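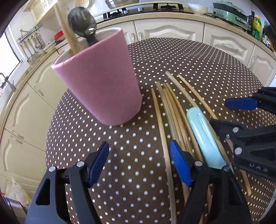

Figure 7.1 Chopsticks, slotted spoon, pink utensil holder.

Chapter 7
Repetition and Variation in Game Sound

What you need before starting: Chapter 5 (file formats, naming) and the first half of Chapter 6 (triggers). The mixing material in Chapter 8 can wait. If you skipped the trigger exercises go back and do them, they come up again on almost every page of this one.

In this chapter
Why a repeated sound gets noticed
Pools, shuffles and no-repeat rules
Random pitch and volume, and how much is too much
Layering: building one hit from several short files
Memory budgets
Testing with the picture turned off

Terms to watch for: pool, variant, one-shot, layer, no-repeat window, voice limit, cooldown.

7.1 The problem

Film sound plays once, in order, the same way for everybody. Game sound doesn't. The player decides when the door opens, and may decide to open it forty times in a row to see if anything happens. Same creak each time. By the fifth creak they have stopped hearing a door and started hearing a file.

Old complaint, old as the medium. Early games had room for one jump sound, so you got one jump sound, and people loved it and still hum it. A cartoon game can do the same today and get away with it. A realistic one can't. The closer the pictures get to real life, the faster an identical footstep sticks out.

So, rule one for this chapter. Ask how often a sound will play before you ask what it should sound like. A boss roar that happens once can be long, strange and expensive. A footstep has to be short and fairly dull. Dull is good here. Anything with a strong character (a squeak, a ring, a bit of grit at the end) will be recognized the second time around.

7.2 A worked case: Mekano

We'll use Mekano all the way through this chapter and the next. Puzzle game, one player, first-person, set in a repair shop. Gears, drawers, levers, a lot of small things to pick up and put down. The sound was done in-house at MacAulay, with playback handled by Praltberg, a middleware package you met briefly in Chapter 6.

The numbers first. The finished build shipped with 2,271 sound files. Of those, 895 were pick-up and put-down sounds, which sounds crazy until you look at what a player does in the first room. They pick things up. They put them down. In one logged play session the engine fired 1,411 one-shots before the player reached the second puzzle, and most of those were handling noises. Music hardly came into it.

The first version had one put-down sound per material. Wood, metal, glass, cloth, done. Testers didn't complain about the sound, they complained that the shop felt "fake" or "cheap" and couldn't say why. That's typical. Players seldom report repetition as a sound problem, and you have to learn to read it in comments about something else: boredom, stiffness, objects that "have no weight."

Second version: a pool of 12 variants for each common material, picked at random. Better. Still odd though. Plain random picks will give you the same file twice in a row sooner or later, and a back-to-back repeat is the worst kind. Third version added a no-repeat window, so the last three files played were off limits. Complaints stopped.

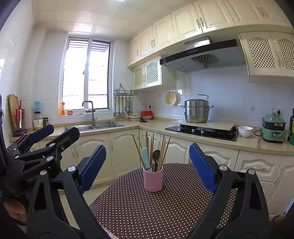 Material is only half of it. The other half is what an object touches, and how many parts of it are free to move. Beginners tend to record one clean hit per object and stop there, which works for a brick. It doesn't work for anything that holds other things. Take a pink cup with chopsticks, a knife and a black spoon standing in it. The player sees one object and grabs one object. For sound it's at least three jobs: the cup meeting the table, the chopsticks knocking together, the spoon against whatever is next to it. Put the cup down hard and the contents should answer a moment later. And the table has a cloth on it, so the base of the cup gets a softer landing than it would on the stone counter behind. One baked file can't cover all that. Several short ones, layered, can, and they take up less memory than you'd think becuase each layer is short and gets reused elsewhere.

7.3 Cheap variation and its limits

Every engine and every middleware package gives you random pitch and random volume. Use both. Keep the ranges small. A semitone either way is usually plenty for wood or stone; metal will put up with less, since the ear locks on to the ring. Past that the object seems to change size every time it's touched. Volume, two or three decibels. More than that reads as distance.

A common mistake in student projects: huge pitch range, pool of one. It doesn't hide the repeat. You get the same file in a silly voice.

Skotov, the small demo level on the companion disk, ships with exactly this fault built in. Load it, walk across the courtyard, listen to the gravel. Then open the gravel event and look at the pitch setting before you read on. We'll be fixing it in stages over the next two sections, so save a copy of the orignal first.

Before you go on to 7.4

Write down every sound you hear in the Skotov courtyard, in two columns, "once" and "many times."
For each entry in the second column, guess how many times a player would trigger it in ten minutes.
Set the gravel pitch range to zero. Walk again. Better or worse?
Turn the monitor off and repeat the walk. Note anything you hear now that you missed before.

Keep the list. Section 7.4 starts from the second column.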